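Das zweite Leben der Langlois-Möhre

Juli 2018. Halb fünf morgens, Hof hinterm Haus, der Kaffee schon kalt. Lucienne Deschamps steht in Gummistiefeln vor dem Transporter und flucht auf Französisch. Der Anhänger hat einen Platten. Markt ist in zwei Stunden, und die Möhren müssen mit Kraut hin, sonst kauft sie keiner. Sagt sie. Die Leute wollen Grün sehen.

Deschamps baut alte Gemüsesorten an. Pastinaken, Haferwurzel, drei Sorten Rote Bete, vor allem aber die Langlois, eine Möhre, die es in keinem Supermarkt gibt. Zu krumm, zu langsam, bricht beim Ernten. Dafür der Geschmack. Ein bisschen Anis, ein bisschen Nuss, hinten raus fast scharf. Wer sie einmal roh gegessen hat, versteht die Aufregung. Wer nicht, dem ist schwer zu helfen.

Die Sorte galt als weg. Timothée Bodin, pensionierter Lehrer und Sammler von allem, was in Tütchen passt, hatte noch Saatgut von seiner Großmutter. In einer Keksdose, im Keller, neben den Weihnachtskugeln. Keine Beschriftung ausser einem Wort mit Bleistift. Er hat es Deschamps in die Hand gedrückt und gesagt, versuch mal. Gekeimt sind 13 Pflanzen. Mehr nicht. Aus denen stammt alles, was heute auf dem Acker steht.

Wer selbst Möhrensamen ziehen will, braucht Geduld. Zweijährig, die Pflanze. Im ersten Jahr die Wurzel, im zweiten Blüte und Samen, dazwischen muss das Ding über den Winter. Deschamps schlägt die Wurzeln in Sand ein, dunkel, kühl, und schaut alle paar Wochen nach. Faules raus, der Rest bleibt. Im Frühjahr wieder in die Erde. Und dann die Angst vor der wilden Möhre, die an jedem Feldweg blüht und fröhlich mit einkreuzt. Dann hat man im nächsten Jahr weiße, holzige Stengel und darf von vorn anfangen. Ist ihr passiert. Zweimal.

Deshalb Netze. Feine Gaze über den Blühbeeten, innen drin Fliegen zur Bestäubung, gekauft als Maden beim Angelladen. Der Mann dort hat anfangs komisch geguckt, inzwischen legt er ihr die Dose zurück.

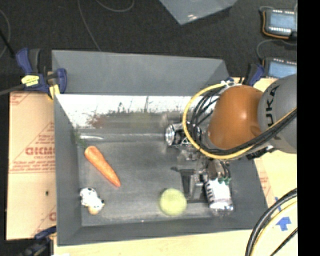 Geld verdient man damit kaum. Deschamps verkauft das Bund für 2 Euro, den Samen tütchenweise nebenher. Ihr bester Kunde ist Killian Lemaire, Koch, Anfang dreissig, ständig am Telefon. Er macht die Möhre im Ganzen, im Heu gegart, mit brauner Butter und sonst nix. Fünfzig Portionen an einem guten Samstag. Das Kraut hackt er klein, mit Salz, Zitronenschale und Öl, kommt obendrauf. Schälen? Auf keinen Fall. Bürste, kaltes Wasser, fertig. "Wer die schält, fliegt raus", sagt er und meint es vermutlich halb ernst. Dann klingelt es wieder.

Hiba Qudah sieht die Sache nüchterner. Sie berät kleine Betriebe in Fragen der Sortenerhaltung und hat die Langlois mit auf ihre Liste genommen. Ein Acker, ein Hof, eine Person, das ist ihr zu wenig. Ein Hagel im falschen Moment, und die Sache ist erledigt. Sie will Saatgut verteilen, an Hobbygärtner, Schulen, wer eben mag. Seit Mai verschickt sie Tütchen, mit Anleitung, einseitig, gross gedruckt. Wer erntet, schickt etwas zurück. So die Idee. Manche machen es, viele nicht. "Damit muss man rechnen", sagt Qudah. Ein paar Briefe mit Fotos kamen auch, einer mit einem Gedicht.

Zurück zum Hof, der Reifen. Timothée Charpentier vom Nachbarbetrieb kommt mit dem Wagenheber, Zigarette im Mund, kein Wort. Zehn Minuten, läuft. Er baut Mais an, auf grosser Fläche, und hält den ganzen Möhrenzirkus für ein Hobby. Hat er ihr auch gesagt. Trotzdem nimmt er jedesmal ein Bund mit, für seine Frau, wie er betont.

Auf dem Markt dann Gedränge, obwohl Ferien sind. Eine ältere Dame will wissen, ob die Möhren gespritzt sind. Ein Kind beißt rein, ungewaschen, der Vater zahlt. Gegen elf ist die Langlois aus, nur noch Bete und Zwiebeln. Deschamps packt die leeren Kisten zusammen, hintereinander, die kaputte nach unten.

Nächste Woche wird ausgesät, die zweite Runde für den Herbst. Der Boden ist eigentlich zu trocken, sie muß wohl abends giessen und Bretter auf die Reihen legen, bis was kommt. Bodin will vorbeischauen. Er hat im Keller noch eine Dose gefunden, diesmal Kohl. Oder Rüben, so genau kann er das nicht sagen.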